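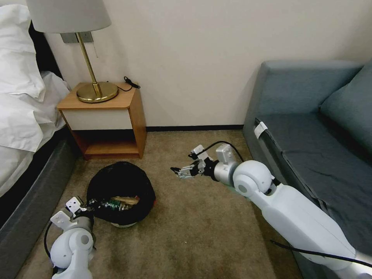

Guest room with bed, nightstand and table lamp, Jirnau House

About Jirnau House

Jirnau House is a residential training school for hotel housekeeping, operated by the Hsieh Institute in the town of Drundard. Students live on the premises for the length of their course and learn their work in furnished guest rooms, under the same standards that apply in a commercial hotel.

The foundation course begins with the departure room. Students are taught to collect waste before any linen is handled, starting at the nightstand and working outward across the carpet to the sofa. Paper, food wrappers and drink bottles are gathered first. Bedding, lamps and drawer fronts follow in a fixed order — the order is the same in every room, and it is assessed at the end of the course. 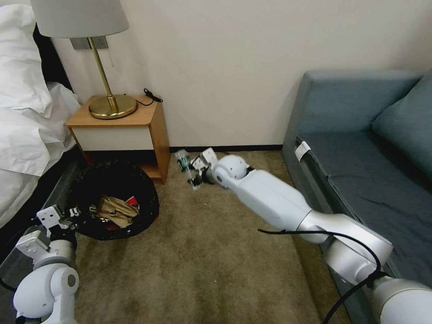
Page last changed: October

Each intake is divided into groups of 3, and every group is assigned a room of its own. Instruction covers bed making, carpet care, the care of wood and upholstered furniture, and the correct lining of wastebaskets. The school awards the Esemis Certificate in Room Care, offered at two levels. A total of 200 hours of practical work is required for the first.

The school also maintains a small library of housekeeping manuals, open to students in the evening. Former students may use it on written request to the office.

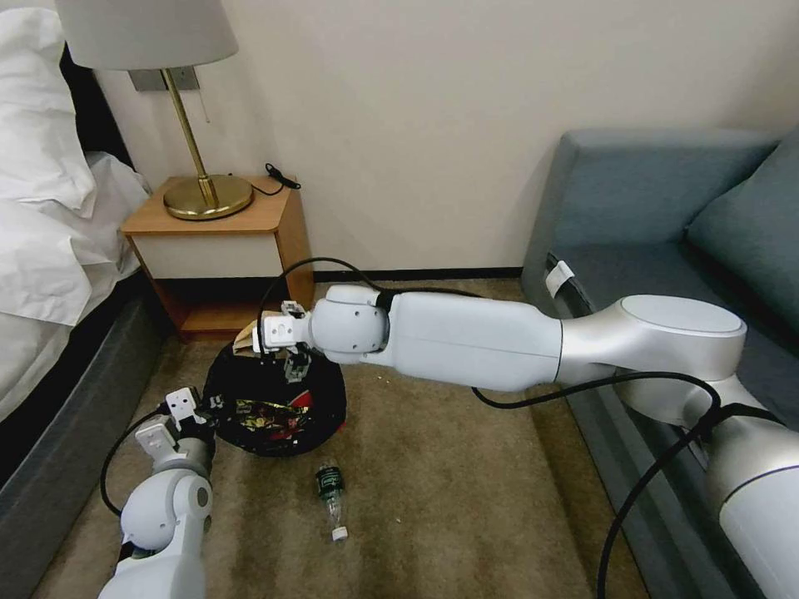 Do applicants need previous hotel experience?
Previous experience is not required for the first level. Applicants for the second level must hold the first certificate or submit a letter from an employer.

Inquiries should be addressed to the Admissions Office, Jirnau House, P.O. Box 2044, Drundard.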